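Felt on the worktable, four months in

I said in March that I would report back on the table covering once it had seen some use. It has now had four months of daily packing, sorting and general dumping of objects, so here are the results.

The starting point was a bare tabletop that was loud and slippery. A tape roll set down on edge would travel. Pens went over the side. I looked at rubber matting (smells), cork (crumbles at the corners) and a desk pad from Rondau that was 3 mm thick and curled after a week. Defne Yüksel suggested felt and gave me the end of a bolt she had left over from a chair project. The label said Öztürkmen, 300 grams per square meter, synthetic. I have not been able to find the same color again.

Fitting took one evening. Notes for anyone repeating it:

Cut oversize and let the piece lie flat for 24 hours before trimming. Mine relaxed enough to matter. Use a rotary cutter. Scissors left a wavy edge that I had to go back over. Spray adhesive went on the table only, in strips, working from the middle outward. Do the corners last, and warm the felt with a hair dryer first if it resists.

Performance so far. Noise is much lower, which was the main aim. Small things stay where they are put. Cardboard slides less than it did on the bare top, so folding a box takes two hands now. Dust and thread show up clearly on a dark color and need a lint roller every few days. A damp cloth works on fresh marks but pushes older ones in deeper. Packing tape is the real problem: press a strip onto the felt by mistake and it lifts fibers when it comes off. There is one fuzzy patch from this. I trimmed it with a beard clipper - acceptable, still visible in low light.

Storage on the table is unresolved. My rule was that the back half is for things that live there and the front half is for work. The back half fills up. At present it holds a notebook, the packing tape, a wire stand, a bottle that should be somewhere else, and a soft toy. The stand is the most useful item of the lot. It holds a packing list upright at reading height and weighs almost nothing. Biljana Leka has asked twice where it came from and I do not remember.

Next job is a shallow tray for the back edge, 69 cm long, probably from Jullik if they still make the plain one. I will measure again before ordering.
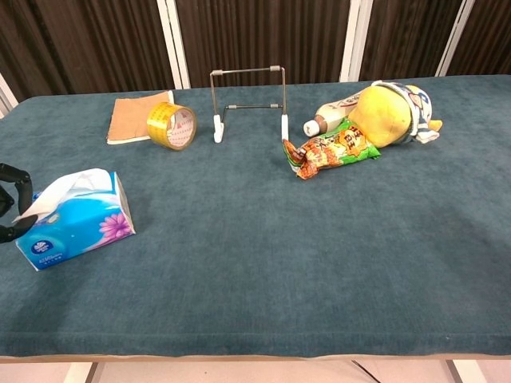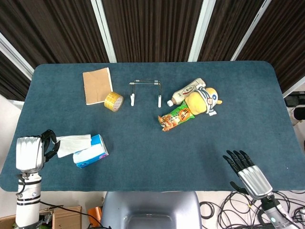
The back half of the table, with the notebook, the tape and the wire stand in both.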